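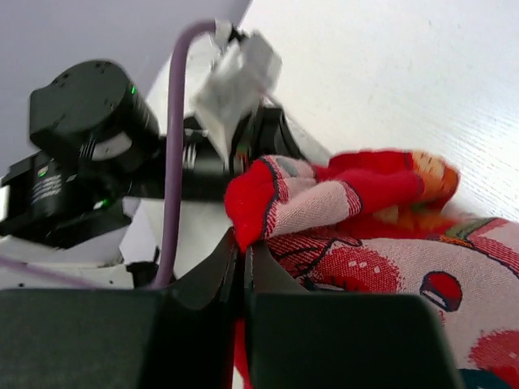
그림 3. 손목 카메라로 본 천 접기 작업. 아래쪽이 짙은 회색 손가락 두 개, 왼쪽 위가 맞은편 팔이다.

4.2 그리퍼 두 종을 천으로 비교해 보기

앞 절에서 딱딱한 블록으로 한 비교는 솔직히 좀 싱거웠다. 두 그리퍼 모두 거의 놓치지 않았고, 표를 그려 놓고 보니 할 말이 별로 없었다. 그래서 이번에는 천으로 넘어왔다. 천은 잡는 순간부터 모양이 바뀌고, 손가락이 조금만 두꺼워도 밑으로 들어가질 않는다. 그리퍼 성격이 드러나기에는 이만한 물건이 없다고 나는 생각한다(Kristine Salazar는 케이블 정리 작업이 더 낫다고 끝까지 우겼는데, 그건 5절에서 따로 다룬다).

비교 대상은 두 종류다. 하나는 끝이 비스듬하게 좁아지는 넓적한 손가락으로, 우리끼리는 Idell이라고 부른다. 다른 하나는 끝이 더 둥글고 얇은 Kimaro다. 그림 3에 나온 쪽이 Idell이다. 화면 아래를 꽤 많이 차지하는 게 보일 텐데, 이게 나중에 골치가 된다. 제어기는 두 조건 모두 Pornine을 그대로 썼고, 이득값도 손대지 않았다. 사실 Kimaro에 맞춰서 조금 올려 주고 싶은 유혹이 컸지만, 그러면 무엇을 비교하는지 나도 헷갈릴 것 같아서 참았다.

작업은 단순하다. 흰 탁자 위에 무늬 있는 천을 펼쳐 두고, 가장자리를 집어서 안쪽으로 말아 접은 다음 손가락을 뗀다. 그리퍼마다 40회씩 시도했고, 시작할 때 천의 위치와 각도는 매번 조금씩 바꿨다. 접힌 가장자리가 풀리지 않고 남아 있으면 성공, 한 겹만 집으려다 두 겹을 같이 물면 실패로 쳤다. 이 기준은 Erlinda Sison이 정했다. 나는 처음에 두 겹을 문 것도 반쯤 성공으로 쳐 주자고 했는데, 판정하는 사람마다 '반쯤'이 다 달라서 바로 접었다(천 말고 내 제안을).

결과부터 말하면 Idell은 40회 중 30회, Kimaro는 24회 성공했다. 예상과 반대였다! 얇은 손가락이 천 밑으로 더 잘 들어가니까 당연히 Kimaro가 이길 줄 알았고, 실제로 첫 접촉만 놓고 보면 그 예상이 맞았다. 문제는 그다음이었다. 천을 들어 올리면서 말아 넣는 동안 Kimaro는 접촉 면이 좁아서 천이 손가락 사이에서 자꾸 돌아갔다. 한번 돌아가면 가장자리가 비뚤게 놓이고, 손가락을 떼는 순간 스르르 풀려 버렸다. 반면 Idell은 처음에 천을 살짝 밀어내는 버릇이 있지만, 일단 물고 나면 천이 거의 돌지 않았다. 실패한 시도의 상당수도 이 밀림 때문이지 놓쳐서가 아니었다.

그런데 카메라 쪽 이야기를 하면 순위가 다시 애매해진다. 손목 카메라는 두 손가락을 아주 가까이에서 보기 때문에 손가락은 늘 초점이 나가 있고, 그 뒤에 가려지는 면적이 생각보다 넓다. 그림 3에서도 손가락 사이의 가느다란 틈으로 붉은 천이 한 줄 보이는 정도다. 정책 입장에서는 그 한 줄과 손가락 끝 바로 위쪽의 천 모양을 보고 판단해야 하는 셈이니 꽤 야박한 조건이다. 게다가 탁자가 밝아서 하얗게 날아간 듯 보이는 영역이 있고, 거기서는 천의 옅은 부분과 탁자의 경계가 흐릿해지곤 했다. 붉은 무늬가 있는 천을 고른 건 이 점에서 운이 좋았다. 처음 생각했던 대로 민무늬 흰 천을 썼다면 아마 두 그리퍼 모두 형편없는 숫자가 나왔을 것이다.

맞은편 팔에 대해서도 적어 둔다. 양팔 설정을 유지한 채로 실험했기 때문에 손목 시야 안에 맞은편 팔의 검은 서보와 흰 그리퍼, 보라색 케이블이 들어온다. 그림 3에서는 흰 그리퍼가 흐리게 번져 있고, 케이블은 위쪽으로 활처럼 휘었다가 아래로 내려온다. 이런 배경이 판단을 흐리는지 궁금해서 맞은편 팔을 시야 밖으로 치운 조건도 따로 돌려 보았는데, 두 그리퍼 모두 성공 횟수 차이가 2회를 넘지 않았다. 나는 이 정도면 큰 영향은 없다고 보지만, Kristine은 케이블 색이 천과 비슷해지면 얘기가 달라질 거라고 한다. 붉은 케이블을 아직 구하지 못해서 그 부분은 열어 둔다.

또 하나 애를 먹은 건 손가락을 여는 폭이었다. 접고 나서 손가락을 너무 활짝 벌리면 옆에 있는 천을 건드리고, 너무 조금 벌리면 접힌 부분이 손가락에 붙어서 딸려 올라온다. Idell은 폭이 넓어서 이 균형이 더 까다로웠다. 결국 살짝만 연 다음 수직으로 빼는 동작으로 통일했고, 앞의 숫자는 전부 이 동작으로 얻은 값이다. 통일하기 전의 시도는 집계에서 뺐다.

Gullamholm에서 같은 절차를 다시 해 보았을 때도 Idell이 앞섰지만 격차는 줄었다. 그쪽 탁자가 덜 미끄러워서 Idell 특유의 밀림도, Kimaro의 비틀림도 양상이 조금 달랐다. 탁자 마찰까지 변수로 넣은 비교는 다음 절에 있다.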